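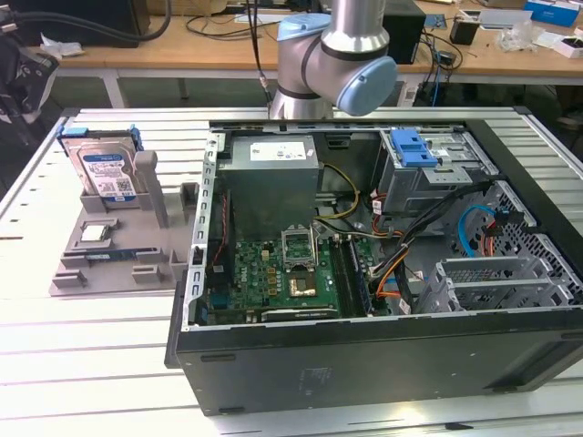 Section 107: Working inside a desktop tower

This section covers opening a tower case, taking out and refitting the processor, memory and hard drive, and closing the case again. It applies to the standard towers issued to the Bilgate and Stiten workshops. Slim cases and all-in-one machines have their own section.

Read the whole section before you start. Parts of the procedure refer forward to later steps, and it is easier to have the right screws and covers to hand than to go looking for them with the case open.

Before you open the case

1. Shut the computer down from its own menu. Do not hold the power button in unless the machine has stopped responding.

2. Switch off at the wall and take the mains lead out of the back of the power supply.

3. Press the power button once and hold it for a few seconds. This drains what is left in the power supply. A fan may twitch when you do this.

4. Unplug everything else from the back. If the machine is going back to the same desk, note which monitor socket was in use.

5. Write the asset number on form 151 and put the form where you can reach it.

6. Put on a wrist strap and clip it to bare metal on the case. Painted metal will not do.

CAUTION: Never open the power supply itself. It holds a charge after it has been unplugged, and there are no parts inside it that you can repair. A faulty unit is replaced whole.

Opening the case

7. Lay the tower on its side with the removable panel facing up. On most of our machines this is the left-hand panel as seen from the front.

8. Undo the two thumbscrews at the rear edge. If they are tight, use a cross-head screwdriver for the first half turn and your fingers after that.

9. Slide the panel towards the rear until it stops, then lift it off. Stand it somewhere it will not be knocked over.

10. Look over the inside before touching anything. Check for burst or bulging capacitors, scorched connectors and loose screws. A loose screw must be found and removed before the machine is powered again.

Note: If there is heavy dust, take the machine to the cleaning bench first. Use the soft brush (stores number 198) and short bursts of air. Hold each fan still with a finger while you blow it out. Do not use a household vacuum cleaner.

Cables

Most of the trouble we see after a repair comes from cables, usually a plug that was pushed to one side and not pressed home. Before unplugging anything, follow the cable to both ends. If it already has a tag on it, leave the tag in place. If it has none and you are going to unplug it, wrap a Kako label round it near the plug and write the socket name on the label.

Pull on the plug and never on the wires. SATA data plugs may have a small metal spring clip, which you squeeze while pulling. The large power plug on the motherboard has a plastic clip along one side. Press the top of the clip to free the bottom, then rock the plug gently from end to end.

Fold the power cables back over the power supply and hold them there with a reusable tie. They tend to spring back across the board, and a tie takes less time than pushing them away over and over.

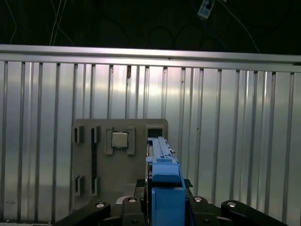

Text by Christodoulou, Bilgate workshop
Last revised in January

Removing the hard drive

11. Unplug the data cable and the power cable from the drive. Leave the other ends connected unless the cable itself is being changed.

12. Find the latch or handle for the bay. Colours differ between makers, but the parts meant to be moved by hand are nearly always a different colour from the metal around them.

13. Release the latch and draw the drive out in a straight line. Support it from below with your other hand as it comes clear.

14. Lay the drive flat on an antistatic mat, label side up. Do not stack drives, even for a minute.

15. If the drive is held in a plastic caddy, flex one side outwards just enough to free the pins. Old caddies are brittle. Spare pins are in the small drawers under the bench at Stiten and in the screw cabinet at Bilgate.

To refit the drive, press it into the caddy so that all the pins sit in their holes, slide it into the bay until the latch clicks, and reconnect both cables. The plugs are L-shaped inside and fit one way only.

Note: A drive that is leaving the building must go through the wiping procedure first. Write its serial number on form 151 as well as on the drive sleeve.

Removing memory

16. Touch the bare metal of the case, even if you are wearing the strap.

17. Push down the clip at the end of the slot. Some boards have a clip at both ends, others at one end only. The module will rise slightly.

18. Lift the module out by its top corners. Keep your fingers off the contacts.

19. Put the module in an antistatic bag and write the slot number on the bag.

When refitting, line up the notch in the module with the bar in the slot. Press firmly at both ends until the clips close without help. It takes more force than people expect. If only one module is going back in, use the slot marked in the table inside the case lid, where there is one.

Removing the processor

The cooler must come off first. Run the machine for a few minutes before you shut it down if you can, as warm paste lets go more easily. Loosen the cooler screws a little at a time, working corner to corner, and unplug the fan lead before you lift. If the cooler will not move, twist it a few degrees each way. Do not lever it with a screwdriver.

20. Wipe the old paste from the processor and the cooler with a lint-free cloth and a little isopropyl alcohol.

21. Press the socket lever down and outwards to clear its hook, then let it rise under control.

22. Lift the metal retention frame until it stands open.

23. Note which corner of the processor has the small triangle. Mark it on the sketch on form 151.

24. Take the processor by its two opposite edges and lift it straight up.

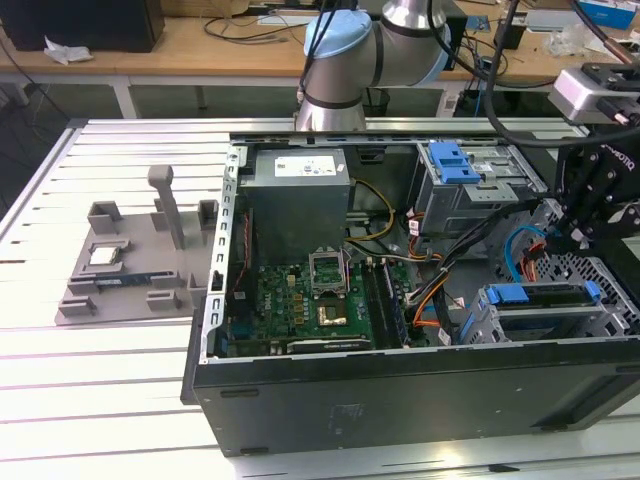

Processors are put away as soon as they leave the socket. A chip set down on the bench can be swept off by a sleeve or a cable, and the contacts pick up grease from any surface that has been handled. Put the tray beside the case before you open the lever, on whichever side you are not reaching across. With the tray to the left of the tower, as it is in the photograph, the processor sits in its recess with the metal heat spreader in view and the socket is a short, direct reach away. Nothing else should be put in that recess, and the tray should not be carried about with a chip in it. If work stops for the day, move the processor to a lidded plastic box.

CAUTION: Do not touch the inside of an open socket and do not try to clean it. Fit the plastic socket cover if the board is going to be left without a processor. A damaged socket means a new motherboard.

Refitting the processor

25. Check the socket under a good light. Any dust should be blown off with a hand blower, not with your breath.

26. Match the triangle on the processor to the mark on the socket and check that the side notches agree.

27. Lower the processor straight down and let go. It should drop into place under its own weight. If it rocks, lift it out and start again.

28. Close the retention frame, bring the lever down and hook it. Some resistance from the lever is normal.

29. Apply fresh paste, a blob the size of a small pea in the middle. Refit the cooler, tightening corner to corner, and plug in the fan.

Closing up and testing

30. Press every plug you have touched once more. Remove the cable tie.

31. Check that no cable rests against a fan blade.

32. Take off the wrist strap, reconnect the mains lead, one monitor and a keyboard, and switch on with the panel still off. Keep your hands out of the case.

33. Go into the set-up screen and check that the processor, the full amount of memory and the drive are all listed. Stay on the temperature page for five minutes. If the processor reading reaches 80 °C, switch off and refit the cooler.

34. Shut down, unplug, slide the panel back on and do up the thumbscrews finger tight.

35. Complete form 151 and put the machine on the outgoing shelf.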